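Calligraphy Room - Monthly Safety and Supplies Check
Killodora Community Arts House, upstairs back room
August check, done Wednesday morning before the first class
Checked by: Jin-sol Noh

Status words used: OK / OK with note / Needs attention / Not checked

A note before I start. Several of you told me you read these sheets for the comments and skip the boxes, so I have let myself go on a bit again this month. If you only want the jobs, look for "Needs attention" and then go straight to the list at the end.

1. DOORS, FLOOR AND WALKWAYS

Door opens fully and closes on its own - OK
Comment: The closer has been much gentler since it was adjusted in the spring. Please do keep using the rubber wedge when you are carrying water in, and please put it back on its hook afterward, because I found it in the paper drawer again.

Walkway from the door to the window clear - OK with note
Comment: The walkway was clear when I arrived, but there was a stack of flattened boxes leaning on the radiator. I have moved them to the recycling downstairs. The last Telley delivery came in a great deal of cardboard, so if you unpack an order, please take the empties down with you the same day.

Floor dry and free of loose edges - Needs attention
Comment: The vinyl strip by the sink has lifted at the corner nearest the wall. I caught my own toe on it, and I was looking for it! I have taped it down for now with the yellow tape. It wants proper glue.

2. ELECTRICAL

Ceiling lights all working - OK

Desk lamps, cords and plugs - OK with note
Comment: Two of the clip lamps have cords that cross the gap between the front tables. Nothing is frayed, and I ran my fingers along both of them from end to end to be sure. I would still like them turned so that the cords go back toward the wall. It is a small thing to do at the start of a class, and I know how easy it is to forget when people are arriving and saying hello and wanting to show you what they did at home.

Power strip under the side counter off the floor - OK
Comment: Still on its bracket, still dry. Thank you to whoever dusted it.

Electric kettle - OK
Comment: Descaled. It belongs on the side counter and should stay there, well away from the ink.

3. WATER, INK AND SPILLS

Sink drains freely - OK with note
Comment: Slow, but it does go down. Please wipe the ink stones with a scrap of paper before you rinse them. The trap under the sink was cleaned in the spring and I would love for it to last until winter.

Ink bottles closed and stored upright - Needs attention
Comment: One 600 ml bottle on the lower shelf had its cap resting on top without being screwed down. I lifted it by the cap, as anyone might, and I was very lucky. All the others were fine. The Kikuchi bottles have a cap that clicks, and if you don't hear the click it isn't closed.

Spill kit complete - OK with note
Comment: Towels, gloves and bags are all there. The spray bottle was nearly empty so I filled it. We have 5 towels left in the bin, enough for now, but I have added them to the order anyway.

4. TABLES, MATS AND THE BRUSH RACK

Tables steady, no splinters or sharp edges - OK
Comment: I leaned on every corner. The old drop-leaf has a little give in it, the same as always, and the catch underneath holds well.

Mats lying flat, no curled corners - OK
Comment: All of the felt was brushed and looks very nice. A curled corner will tip a water dish faster than you would believe, so do press them flat under a few books if you see one starting.
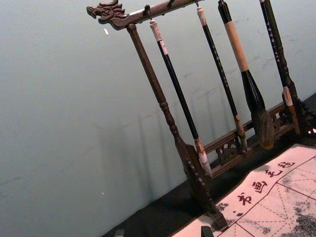

Brush rack stable, joints tight, hooks sound - OK with note
Comment: I am fonder of the brush rack than of anything else in the room, so it always gets more of my time than it strictly needs. I check it by holding one post and pressing gently on the other, and then I look at the feet to see that they sit level on the tabletop. The dragon head at the end of the crossbar is the part I worry over, with that open snout and all the curls carved into the mane, and I go around it with a soft dry paintbrush and never a damp cloth. Please don't pick the rack up by the dragon. It looks like a handle, I know, and every new student reaches for it, but the right way is one hand low on each post. The note this month is only that the rack should stand well back from the table edge, and I'd like us all to be stricter about that.

Brushes hung correctly - OK
Comment: Bristles down, hung by the top loop, and each one with enough room that it isn't pressing against its neighbor. The very thick brush with the beige grip band is the heavy one to think about. When it has just been washed it holds a surprising amount of water, so squeeze it out well over the sink and blot it before it goes back on its hook. I have seen a puddle under a rack do real harm to a varnished foot, in another room, years ago, and I still think about it.

Brush tips and ferrules - OK
Comment: I felt around each ferrule for looseness and found none. If you notice a brush shedding, set it in the blue tray with a slip of paper and I will look at it. Please don't glue one yourself, however tempting it is. Dotumitz will re-seat a ferrule for us if we ask nicely and are willing to wait.

5. CUTTING AND PAPER

Craft knives counted back into the case - OK

Guillotine guard fitted and blade locked down - OK with note
Comment: Locked, with the guard on. The locking pin is stiff, and I don't want anyone deciding it is too much bother. A drop of oil would help, and I'll bring some from home.

Paper stored below shoulder height - Needs attention
Comment: Somebody has put the big rolls back on top of the cabinet. They are heavier than they look and they roll. I got them down with the step stool, and they are now lying in the bottom of the cabinet where they fit perfectly well if you turn them sideways.

6. FIRE AND FIRST AID

Exit sign lit, route clear to the stairs - OK

Extinguisher in place, gauge in the green - OK

First aid box stocked - OK with note
Comment: Low on small bandages again. Paper cuts, I expect. I replaced 2 packets from the downstairs cupboard and wrote it on the card inside the lid.

JOBS FROM THIS CHECK

Glue the vinyl strip by the sink. Tape is holding, please step over it.
Remind all classes about ink caps. I will put a sign on the shelf.
Keep rolls off the top of the cabinet.
Turn the clip lamps so the cords run to the wall.
Oil the guillotine pin - Jin-sol.
Order towels and small bandages.

Not checked this month: the high window latch, as the long pole is out on loan to the pottery room. If you are reading this in the pottery room, could I have it back before the next check, please? Any time after lunch is fine, and I'll put the kettle on.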